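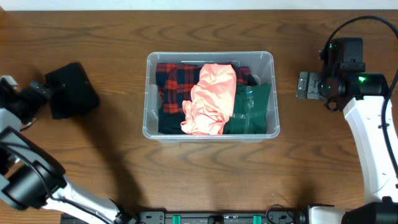
Pieces of fabric in a clear plastic bin on a wooden table.

Skernau Market Prices, version 2

This is a table of prices from the player markets in the online game Drovar. All prices were recorded on the Kurtuluş server. The table can be used for planning trade routes, for checking if a price is fair before you buy, or for building your own tools. Please read the section about known problems before you trust any single line.

What is in the package

prices.csv has the recorded prices, one line for each good, town and reading.
goods.csv has the list of goods with their weight and category. There are 269 goods in it.
towns.csv has the 148 towns with a market, and the region of each.
changes.txt has the corrections we made after version 1.

Columns in prices.csv

good_id: the number of the good, the same as in goods.csv.
town_id: the number of the town, the same as in towns.csv.
buy: the lowest price at which a player could buy one unit, in copper.
sell: the highest price which somebody offered for one unit, in copper.
stock: how many units were for sale. Empty if the recorder did not write it.
game_day: the day inside the game, as it is shown under the map.
recorder: a short code for the player who made the reading. We do not publish the names behind the codes.

All prices are before the market tax. The tax depends on your reputation in the town, so two players can pay a different final price for the same good. If you need the price with tax, you have to calculate it yourself with your own reputation.

How the prices were recorded

The game has no export function and we did not read its network traffic. The recorders opened the market window in a town and typed the numbers into a shared form. In total 51 players took part. Each of them chose a region which he or she visits anyway, and for this reason the coast is covered better than the mountains.

Müzeyyen Gündoğdu wrote the form and the first checks. Tekle Mekonnen joined the readings into one file and removed the double lines. Necati Coşkun compared the strange prices with his own trade books from the same game days, and he corrected them where he was sure. Where he was not sure, the line stayed as it was typed.

Known problems

The price of salt in Praststead is wrong in many lines. The market window there shows the price per sack, but in all other towns it is per unit. Some recorders converted it and some did not. We have not found a safe way to separate them, so please leave salt in Praststead out of your calculations.

Wool was split into raw wool and washed wool by the October patch. Older lines have only the code for raw wool, even when the recorder may have seen both kinds mixed together in the list.

An empty value in buy means that there was no offer. It does not mean zero. In version 1 these values were saved as 0, and several people got wonderful profits from free iron. If you still use the old file, please replace it.

The capital, Skernau, has two markets, one at the harbor and one at the upper gate. We gave them one town_id because the game does the same. The stock value is the sum of both.

Prices in the evening are usually higher than in the morning, when fewer players are online. We did not save the real time of the readings. I regret this decision, but it cannot be repaired now.

File format

The files are UTF-8 text with a comma between the values. Names of towns can have special letters. If your spreadsheet program shows them broken, choose UTF-8 in the import window. Decimal numbers are not used anywhere, because copper is the smallest coin.

Use and sharing

You may use, change and share the data freely. If you publish a tool or a guide with it, please write where the data is from and which version you used. Please do not use it for automatic trading. It is against the rules of the server, and the prices are too old for it in any case.

Corrections

Send a correction with the good, the town, the game day and a screenshot of the market window. Without a screenshot we can only add a note in changes.txt. Songül Öztürkmen checks the corrections for the coast and the islands, Elfriede Prantl those for all the inland regions. An answer can take a while, especially after a large patch.

New recorders are welcome, most of all for the mountain towns. You need a character who can enter the market there, and enough patience to type the same list many times. The form opens again for new readings when the next patch is out and the prices have become calm.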